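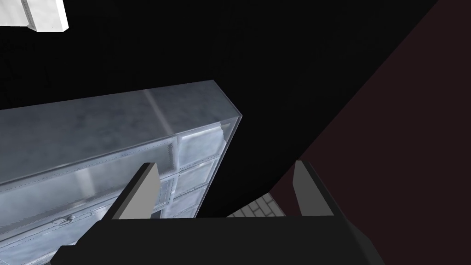
Print | E-mail

Envoys, Visits and Communiqués
Notes for session 3, updated 13/05/2026
Instructor: Polyxeni Kokkinos

Read the Jelbridge packet before class. It is long and a lot of it repeats itself, so start with the closing statement and work backward.

1. What a visit is supposed to do

The usual claim is that a high-profile visitor "creates momentum." Ask what that would look like if it were true. Would a road open? Would a detainee go home? If the press office can't name a single thing that would count as failure, then the claim of success isn't worth much either.

Tangen (assigned chapter) argues that visits matter because they force officials to prepare a position. I'm half persuaded. Officials prepare positions all the time and then shelve them. His strongest evidence comes from interviews with the people who organized the trips, and they are hardly going to tell him the trip was pointless.

Psarras is more careful. He separates visits that were requested by both sides from visits that one side put up with, and finds that only the first kind is followed by further meetings. Note "followed by." He doesn't show that the visit caused them, and to his credit he says so in a footnote on the method.
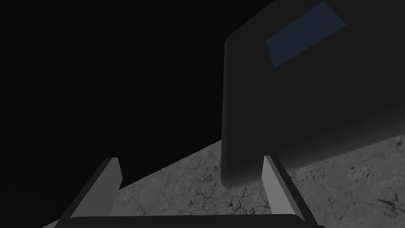

2. The Jelbridge talks

Background in brief: the Isaksson mission went to Jelbridge in March to restart talks over the return of families who had left the Itthorpe district. The mission's closing statement ran to 26 paragraphs. Go through it with a pencil and mark every verb that commits somebody to something by a given date. I found two, and one of them commits the parties to meet again.

Other points to look at:

– "Constructive atmosphere" appears in the opening and again near the end. Who is reporting the atmosphere?
– The statement says more than 300 families are "eligible" to return. Eligible under whose rules? The annex that should define the word refers back to the main text.
– Local councils are thanked. They are given no role.
– The Itthorpe delegation issued its own version the same evening. Compare the two on property claims, where the wording parts company in a way the joint press conference skated over.

Christos Politis, in the short reading, calls Jelbridge "a modest success." Mark what he uses as his baseline. If the baseline is no talks at all, nearly any meeting clears it.

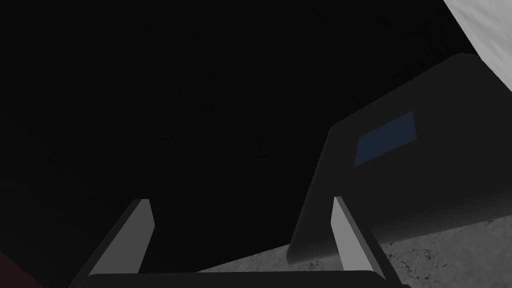

Fig. 3. Gripper fingers in the open position (computer rendering)

3. Counting the displaced

Numbers in these stories come from somebody at a desk or somebody at a crossing, and the two rarely agree. Registration lists leave out people who stay with relatives. Crossing counts can include the same person twice. Xenos suggests reporting a range and naming the source each time – good advice, though you'll notice his own summary table gives single figures.

For next time

Write one page on the Jelbridge closing statement. Pick one promise and say who could check it, how, and by when. Please don't tell me the situation is complex. Bring the Itthorpe version with you, marked up.

Print | E-mail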